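Waiting room times should be on the door

Sat 45 minutes at the Bestum clinic last month with a kid who couldn't keep water down. Fine. It happens. What gets me is no one could say if it'd be 45 or three hours.

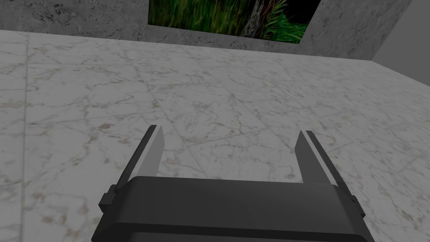
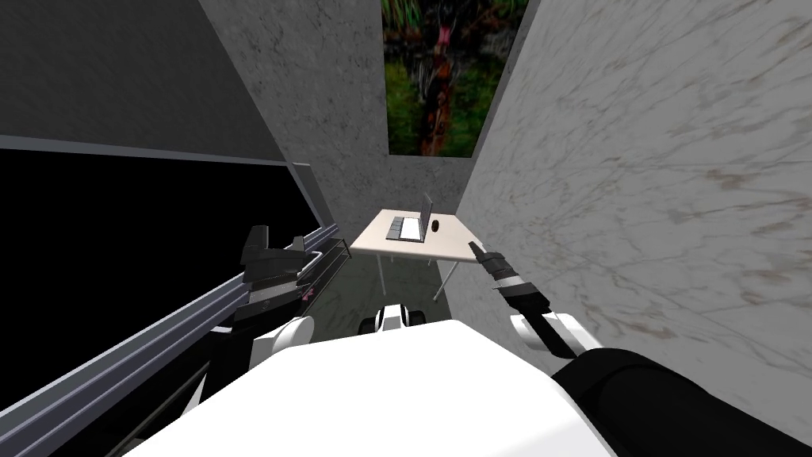
Post the number

They have it. Tracey Whitlock at the front desk told me they log every arrival, 2,314 of them since September. Sits in a spreadsheet. Why not on a screen?

Tsutomu Takeda, who runs the practice, reckons people would see a long wait and go home when they shouldnt. Maybe some would. But a triage nurse sorts the urgent ones anyway, and the rest of us could of gone to the pharmacy and come back.

The Rivamum centre posts its waits, updated every 30 minutes. Colour coded, even. Not perfect. I'd still drive the extra distance for it.

Ask your own clinic. Ask twice if you have to.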